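News from the Ots Reading Room

Well, May has come round again, and with it the annual sorting of the long shelves, which always takes twice as long as we plan because everyone stops to read. We have 167 books ready to go out on loan again after their winter mending, and I must say they look all the better for it. Aivar Lukoševičius has been stitching loose pages at the big table most evenings, with the kettle never far away, and he has very kindly offered to show anyone who would like to learn (bring an old book you aren't too fond of!). 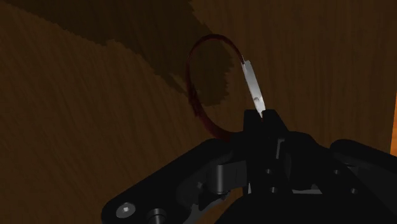 Bookmarks are what I really wanted to write about, as so many of you return your books with the corners folded down, and I do understand, I used to do it myself on the train. Almost anything flat will do instead. A bus ticket is fine, and so is a postcard, or a narrow dark red loop like the one shown against the wood grain, if you have a bit of ribbon or cord at home. Please, though, no more bacon rind. We are also starting a story evening at six, with 14 chairs set out and more in the cupboard, and the first book will be The Givaren Letters, which several of you have asked for since Christmas. Do come along, and bring a cushion if your back is anything like mine.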